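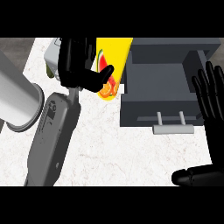 Embalagem amarela com imagens de fruta sobre bancada de mármore branco (simulação).

Alteração dos prazos de conservação de dados dos assinantes

A Vatex atualizou o registo de atividades de tratamento relativo a este boletim e à área reservada do portal Prerano. As alterações produzem efeitos a 27 de junho de 2022 e não exigem qualquer ação por parte de quem já é assinante.

O endereço de correio eletrónico e o idioma de preferência são conservados enquanto a subscrição estiver ativa. Após o cancelamento, o endereço passa para a lista de supressão, em formato cifrado, e serve apenas para impedir novos envios. Os restantes campos do perfil são eliminados no prazo de 11 dias. Até agora, a eliminação era feita por lotes, ao fim de 51 dias.

Os registos técnicos de acesso (endereço IP, data e hora, página pedida) são mantidos durante 102 dias e depois apagados automaticamente. As cópias de segurança seguem um ciclo próprio de 129 dias. Um dado eliminado do sistema principal pode, por isso, subsistir numa cópia até ao fim desse ciclo, sem acesso para fins operacionais. Em caso de reposição, a lista de eliminações é aplicada antes de o sistema voltar a ficar disponível.

O envio do boletim passa a ser assegurado pela Pluvlow, na qualidade de subcontratante, em substituição da Hrytsenko. O contrato prevê alojamento no Espaço Económico Europeu e proíbe a utilização dos endereços para outros fins. A Hrytsenko confirmou por escrito a eliminação das listas que detinha.

As estatísticas de abertura deixam de ser recolhidas por assinante. Mantém-se apenas o total agregado por edição.

Os pedidos de acesso, retificação, apagamento ou portabilidade devem ser dirigidos a Manuela Guerra, encarregada da proteção de dados, através do formulário da área reservada. Na sua ausência, responde Aldo Cirillo. O prazo de resposta é de um mês a contar da receção do pedido. O titular pode ainda apresentar reclamação à autoridade de controlo competente.

A versão anterior da política continua disponível no arquivo do portal.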